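## 3. Finish wear on door and cabinet hardware in shared houses

We came to the question of finish wear by a rather homely route. When people choose a lever or a cabinet pull, they tend to hold it in the hand, turn it under the shop lights, and decide on color and weight, and very few of them ask how it will look after a few thousand sweaty palms. Our earlier visits to the rental houses in Bramorau had left us with the strong feeling that the pieces people touch most are also the ones they stop seeing, and we wanted to put that feeling on firmer ground.

The hardware came from two lines, both solid brass under the finish. The Skallwood line is lacquered, with a satin surface and a fairly crisp edge to the rose. The Momness line is left unlacquered and is meant to darken with handling, which some residents love and others (we heard from several of them, at length!) take for dirt. In all, 515 pieces were fitted across 46 houses, on bedroom doors, bathroom doors, and kitchen cabinets, and residents were asked to clean them just as they would have cleaned anything else.

Each visit followed the same pattern. One of us wiped the piece with a soft dry cloth, waited a few minutes, and then scored it on the Pal scale, which runs from unmarked to bare metal and takes in scratching, dulling, and lifting at the edges. Ravindra Jaiswal trained all of the scorers and rescored a share of the pieces himself, and where the two scores differed we kept his. By the close of the study we had 1,953 scores to work with.

Kitchen pulls wore faster than anything else in the house, and by a wider margin than we had guessed. The lacquer on the Skallwood pulls tended to go first on the underside, where fingertips curl around the bar, and we suspect that rings and fingernails did much of the damage. Pulls on the cabinets that held everyday food were worse off than those on cabinets for glasses or serving dishes. Figure 2 shows a cereal box of a familiar kind on a wooden tabletop.

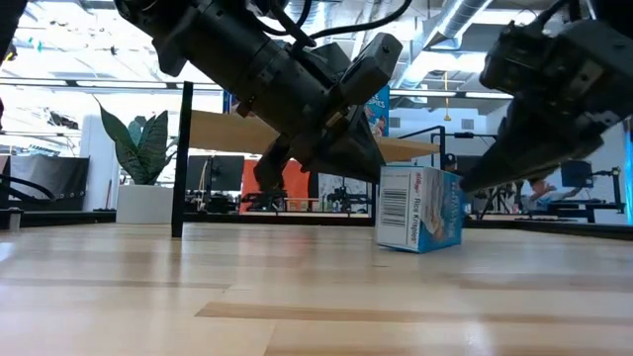 **Figure 2.** Kellogg's Rice Krispies box on a light wooden tabletop, with the barcode panel facing left.

### 3.1 Bathroom levers and privacy bolts

Bathroom levers behaved quite differently, and we were glad we had kept them as a group of their own. Steam seemed to matter less than the cleaning products kept under the sink, and the spotting we found was heaviest on the inside lever, close to the rose. Privacy bolts held up well in both lines. A few had grown stiff by the October visit, though a loose strike plate was usually to blame, and we tightened those screws before we left.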